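Jarmila Holub
November 27, 2019

Thread on covering a table with brown paper and dividing it up with tape. I've done this for a few years now, for sorting, and people keep asking how it stays flat.

Start with the table. Wipe it down and let it dry all the way. Crumbs show up as bumps under the paper and you will feel every one of them for the next month.

Paper: plain brown kraft, the kind on a roll. Mine is 30 inches wide. I got it from Hukby, same place I get boxes. Gift wrap is too thin and it tears when you drag anything across it.

Cut it longer than the table by a hand's width on each end. Roll it out with the curl facing down. If you put the curl facing up, the ends lift all day and you'll be fighting them.

Pull it tight from the middle out. Tape one long side under the edge of the table, then go to the other side and pull. Short ends last.

If your table is wider than the roll, overlap the sheets and run a strip of tape down the seam. I line the seam up with one of the section lines so there's one less strip to lay.

Tape: blue painter's tape. It shows up well against brown and it comes off without taking the finish with it. I tried white masking tape first. It left gum on the table after one summer in the garage.

Don't buy the widest roll. A wide strip eats into the sections and small stuff ends up sitting on the line, and then you have to decide where it goes all over again.

Lay the long strip first, one end of the table to the other in a single pull. Don't press as you go. Hold it tight in the air, lower it, then press from the middle.

Then the short verticals. I used to measure. Now I put a shoebox down as a guide and tape along the side of it. Nothing I sort needs a better line than that.

The sections don't have to match. I like bigger ones toward the side I stand on, because that's where the bulky stuff lands. Matěj Lukáč does all of his the same size and it works fine for hardware.

Question from Chinyere Effiong: do you label the sections? I did at first, in marker, right on the paper. Then the labels were wrong by the second weekend. Sticky notes now, or nothing.

Another one, from Shahzad Tanoli: why not trays? I have trays. They stack, things get hidden under other things, and I forget what's in the bottom one. On a flat table I can see all of it.

What goes on mine: whatever came out of the hall closet, the car, or the sports bag. Gloves, bike lights, dog stuff, cords, empty bottles, balls. One kind of thing to a section until a section fills up.

Rule I use: if I don't know where it goes after the first look, it goes in the corner section. The corner section gets dealt with last. Most of it is trash.

Round things are the weak spot. Paper has a little grip but not a lot, and if the floor slopes they wander. Check the table with a level before you start. Mine needed a folded piece of cardboard under one leg.

Fuzzy balls stay put better than smooth ones. Golf balls I put in a mug.

Soft bottles go in recycling after I squeeze them flat and put the cap back on. Hard ones I rinse and keep if the lid seals. I have too many of those, I know.

How long does it last? I change the paper twice a year. The next change is in January, after the holiday stuff is put away. If a strip lifts before then I peel that one and lay a new one over the same spot.

When you take it down, peel the tape back low and slow, flat against itself. If you yank it straight up it rips the paper, which doesn't matter if you're throwing it out, but I save mine for packing.

Zuzana Oravec asked about glue and paint. One layer of paper won't stop a spill. Put a cheap plastic sheet under it, or do two layers and throw away the top one.

Somebody else wanted to know if this works on glass. Yes, but clean the glass with something that doesn't leave a film or the tape won't hold on the edge.

Didn't expect 2,293 people to look at the first post of this, so thanks. I'll read replies tonight after work.

Last one, on where to put the lines. I'd keep one long strip all the way across and add shorter ones where you need them. You don't need every line to run the full length. The lower one at the right is plenty to split that side, and the long one is enough to keep the two tennis balls apart, one just above it and one just below. Clear plastic like that crinkled bottle is harder to spot on a cluttered table, so I sort it out early.
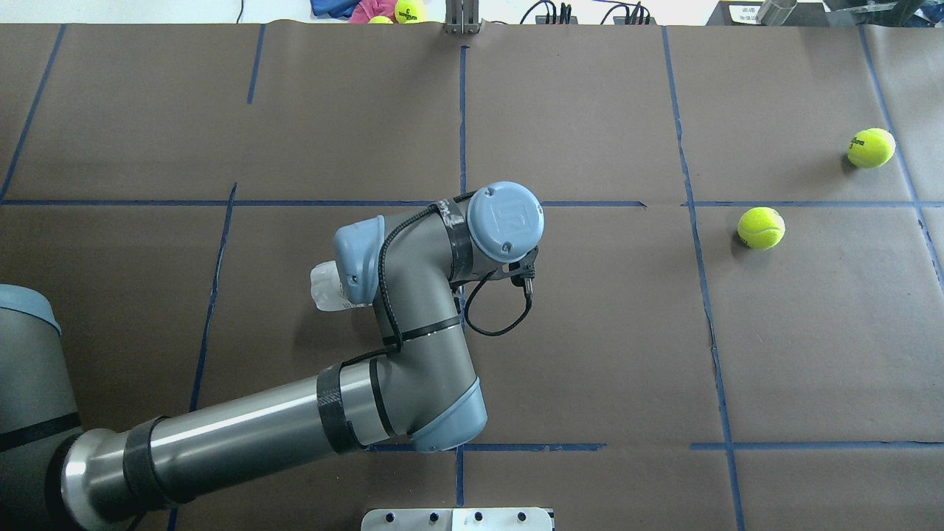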